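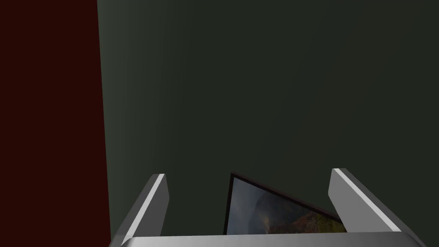
## Opening (slide 1, lights still up)

Hi everyone! So I got to spend an afternoon at the Ullari open day back in July, and I've been boring my family with it ever since. Your turn.

- Simulator first. Green wall, silver two-finger gripper, a little framed mountain landscape, tilted. Let people look a second before talking.
- Ask the room: who's ever hung a picture crooked? (Hands. Mine goes up too.)

## The demo

Ibrahim Babalola ran the session, 35 of us squeezed in around one big monitor. He told us they'd done nearly 2,000 simulated runs on wall-hanging jobs, and 687 of those were just this kind of thing, thin flat stuff with a frame around it. I figured flat would be easy. Nope! He said a small twist in the grip can throw off the whole job.

- Mention the Jerker software, but DON'T get into the menus. Lost people last time.
- My turn at the controls: 3 tries, all terrible, huge fun.

## If there's time

- Nagano, their next test room, with more wall colors and heavier frames
- Liveo question always comes up: no, I haven't tried it, talk to Ibrahim

Water. Then slide 2, the building tour.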